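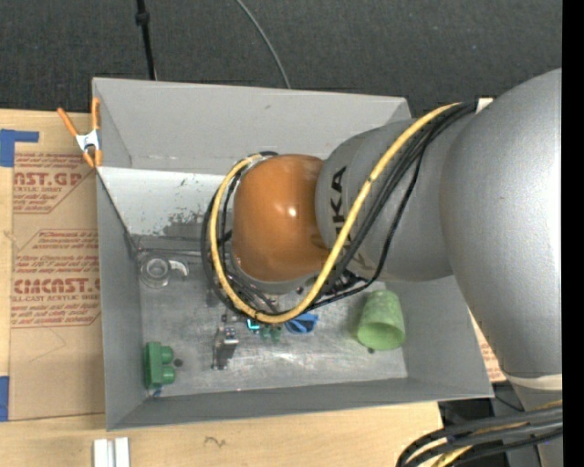
From: Keegan Maihi
To: robotics club list
Date: 24 Oct 2021
Subject: Re: [club] bin picking, which items stay in?

Khoa Âu wrote:
> Can we settle the item set before the next session? Stevach sorts by
> color first, so I'd like to keep the green cup and the blue pieces.
> The clear ring gives me trouble every time, though. Do we have to
> keep it? Also, does anyone still have the grasp logs?

Hi Khoa, hi all,

Please keep the ring! I know it's a pain, but clear parts are the bit of this project I'm most excited about, and Tumelo has a new idea for finding the edges that I really want to try on the KUKA. Cup and blue pieces stay too, no argument from me.

The logs are in the Stevach folder now – 2,703 grasp attempts, all with the item name filled in. Big thanks to Thắng for cleaning those up, it must have taken ages.

Two requests for whoever is on the arm next. Check the clamp on the bin rim before you start a run, and go slow near the walls, especially in the corners. Watch the cables when the wrist turns, too.

I'd love to see three people per session so that somebody new gets a go at the pendant every time. Reply here if you want a slot!

Keegan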